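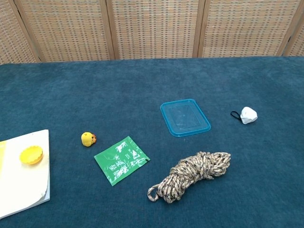

I went to the Pratisen open day on Thursday mostly so I could stop arguing about robots with people who had been to one. Perkindale is a long bus ride for that. The invitation said "see tidying solved," and I have a teenager at home, so I had a professional interest.

They had split the place into two halves. Up front was the show, with chairs, coffee and a man from Van der Linden, the company putting money in, who used the word "household" a lot and never mentioned one he had been in. The part worth the bus fare was in back, where Roos Prins was running what she called the collection table. People there do small jobs by hand with a camera strapped to their chest, and the recordings go into training Zustura, the system that is supposed to end up doing the jobs for us.

So the work at hand is, well, hands. You get an assortment of stuff on a carpeted tabletop and you sort it or move it until Roos says stop. Rope, a foil packet, the lid of a food container, a little yellow toy. I did a turn. It took me a while to stop performing for the camera, and I wonder how much of their data is people being unusually careful with a bottle cap.

I asked how many rounds a person does in a day. About 80, she said. I asked what happens with a piece of rope the system has never met, because rope never lies the same way twice. She said that was a good question and they were working on it. I liked her for not giving me the brochure answer, but it's still not an answer.

Then back to the front for the demonstration. The arm got two tries at picking up a cloth pouch. On the first it pushed the pouch across the table. On the second it picked it up, held it for a moment and put it down again, and the room clapped. I clapped too, I'm not made of stone. My son can do that, in theory.

The handout says Zustura can handle 50 household items. I asked whether that meant 50 kinds of thing or the same 50 things they practiced on, and the Van der Linden man said he would get back to me. He has my email. It's been quiet.

I'd go again if they let me bring the objects. I have a kitchen drawer in mind.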